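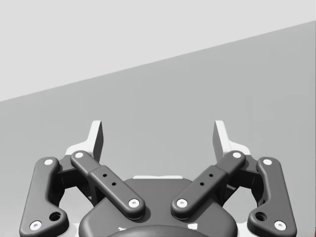 The Drodlow Ferry

The ferry to Drodlow had been cancelled because of the tide, which my aunt took personally. She had lived beside the sea for most of her life and still regarded the tide as something a man in an office had decided on.

"It was in yesterday," she told the boy in the ticket hut.

He agreed that it had been.

"And it will be in again later."

He agreed with that too. He had a timetable, a flask and the calm of someone paid by the hour. The next crossing would be at 5, he said, if the water came back when it was expected, and it generally did.

We sat down on the bench with the suitcase between us. In the suitcase, wrapped in two bath towels and a cardigan, was my uncle's clock. He had left it in his will to his brother on Drodlow, with whom he had not exchanged a word since an argument over the clock. My aunt said this was forgiveness. I had wound the thing, and heard it strike 15 at half past two in the morning, and I thought it might be something else.

"He paid 40 pounds for it," she said. "In Pallitz. The man said it came from a palace."

"What sort of palace?"

"I think it was a cinema."

There was a café across the road called Puniretti, and after an hour we gave in. It served one kind of cake, in two sizes, and the waitress asked whether we were waiting for the ferry in the voice people use for asking how long he had been ill. My aunt ordered the large cake and told her the whole story, including the will and several parts of it I hadn't heard before. In this version the brothers had fought on the stairs. Last time it had been a firm letter.

"And is he expecting it?" the waitress asked. "The brother?"

My aunt looked at me. I looked at the cake.

"He's expecting something," said my aunt.

The suitcase struck nine. A couple at the window table turned round, then turned back again quickly, as if we might be the kind of people who liked to be looked at.

It was ten past three.

I said, carefully, that there was no law about this. We could keep the clock. We could give it to the church at Carrasco, where they had been without one since the roof went, and where a clock that struck whatever it liked would at least get people talking. My aunt ate a forkful of cake while she considered it. She had slept in the same house as the clock for thirty years, with cotton wool in her ears, and it seemed to me that if anyone had earned the right to push it off a pier, it was her.

"No," she said. "He was very clear. He made me read it back to him."

"Did he say why?"

"He said, let him see how he likes it."

So we went back to the hut. The water had come in behind our backs and was slapping about under the jetty, looking innocent. The boy sold us two tickets and then studied the suitcase.

"There's a charge for freight," he said.

"It's a suitcase," said my aunt.

"It's ticking."

She paid the charge. He gave her a receipt, number 3094, and she folded it into her purse beside the will, so as to have all the papers together in case the matter ever came to court.

The crossing was short and rather rough. I held the suitcase on my knees, and my aunt held her hat, and from the middle of the channel we could see Drodlow quite well - a slipway, a row of low white houses and, at the very end of the slipway, an old man in a good coat with a parcel under his arm.

"That's him," said my aunt. "He's got fat."

"What's he carrying?"

She shaded her eyes. The boat came down off a wave and bumped against the tyres, and the suitcase began to strike. The old man waited politely, holding his parcel out in front of him with both hands, until it had got to eleven.

"Oh, Lord," said my aunt. "It's the barometer."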